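*Last changed 28 Jan 2022. Written by Rosimeire Fontes for the people who use the hand-held gripper pair in Lins.*

# Changing the finger pads and setting the jaws on the hand-held grippers

We have two hand-held grippers, a left one and a right one, and they are used together at the same table. This page explains how to change the soft pads on the fingers and how to set the jaws afterwards, so that both grippers close in the same way. The work takes 60 minutes for the pair if you have done it before. For the first time, please plan a whole morning.

I wrote the first version in December, after we had one gripper which closed straight and one which closed a little to the side. The recordings from that week could be used, but the person who sorted them (it was me) was not happy.

## When to do it

Change the pads when one of these is true:

- the counter on the handle shows more than 1,000 closings since the last change
- the pad surface is shiny in the middle
- a corner of the pad lifts when you push it with your fingernail
- a thin object turns between the fingers when you did not turn your hand

Always change all pads of both grippers on the same day. The old set on the right gripper went to 1,182 closings before I noticed, and by then the two sides felt very different in the hand.

## What you need

- A new set of pads, cut to shape. We buy the sheet from Unon and cut it with the steel template.
- The small screwdriver from the Susex kit. The other one in the drawer looks the same but its tip is too wide, and it damages the screw heads.
- Cleaning alcohol and a cloth without loose fibres
- Medium thread lock, the blue bottle
- A sheet of white paper
- Some test objects, see the last part

## Taking off the old pads

1. Switch off the gripper and take out the battery. Wait until the lamp on the handle is dark.
2. Lay the gripper on its back with the fingers open.
3. Loosen the finger screws one half turn each, first one and then the other. Do not take out one screw completely while the other is still tight, or the finger will twist on its seat.
4. Remove the finger and put it on the paper. Write "left" or "right" beside it. The fingers look the same but they are worn differently, and they must go back to their own side.
5. Pull the old pad off slowly, starting from the tip. If it tears, warm it a little with your hand and continue.
6. Clean the inner face with alcohol until the cloth stays white. Let it dry for 7 minutes.

Please do not scrape with a knife. The plastic takes scratches very easily and the glue then holds only on the high places.

## Putting on the new pads

Hold the new pad by its edges. Put the lower end in position first and then roll it up towards the tip with your thumb, so no air stays under it. Press hard along the whole length. The pad must not stand over the edge of the finger at any place. If it does, take it off and cut it again.

Put one small drop of thread lock on each screw, set the finger back on its seat and turn the screws until they only touch. Do not tighten yet - the next step needs some movement.

## Setting the jaws

Put the battery in again and close the gripper slowly on a folded piece of the white paper. Look from the front. The two pads should meet first at the tips, and then along the rest when you press more. When they meet first at the bottom, long thin things will slip out at the top.

If one finger stands higher than the other, push it down with your thumb while the gripper is closed, and tighten its screws in this position, again half a turn each. Open and close a few times and look again. I normally need to do this twice for every gripper.

Then do the same with the second gripper. After this, hold both in your hands and close them at the same time. You should feel the same force at the same point of the trigger. If one is softer, change the spring screw under the handle by a quarter turn only, and test again.

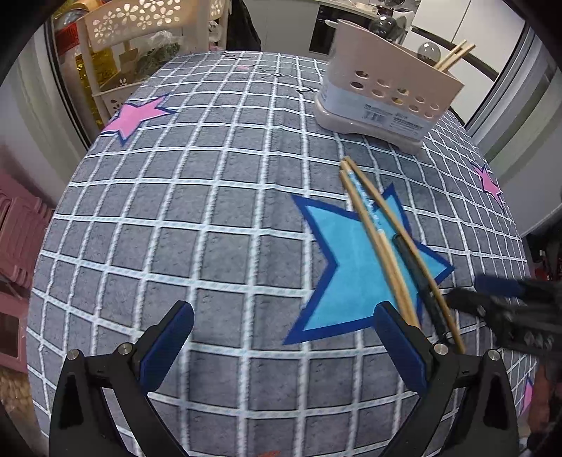 The test on the table comes next, and I ask everybody not to leave it out, also when the paper test was good. Paper is flat and tells you little about how the pads hold something round. We use chopsticks because they are thin, they roll, and a badly set jaw drops them very quickly.

1. Pick up one chopstick with the left gripper at its middle. Hold it level and count slowly to ten. It should not turn.
2. Do it again at the thick end. Here the weight pulls to one side, so a small drop of the tip is normal.
3. Pass the chopstick to the right gripper in the air and put it down.
4. Repeat all of this, starting with the right gripper.
5. Pick up several together. They should stay parallel when the jaws close. If they cross each other, the pads do not meet evenly and you must go back to the paper test.

Do not press the jaws down into the table to get under a chopstick. It works, but it bends the tips outwards, and then you can start again from the beginning.

## Writing it down

Set the counter back to zero on both handles. In the Skesitz log, write the date, the pad batch, and how far you turned the spring screw on each side. If you changed only one spring screw, write this also. Last time this note was missing, and I searched a long time for a fault in the trigger cable, which was fine.

Leave both grippers open overnight so the thread lock can become hard. They can be used again the next morning.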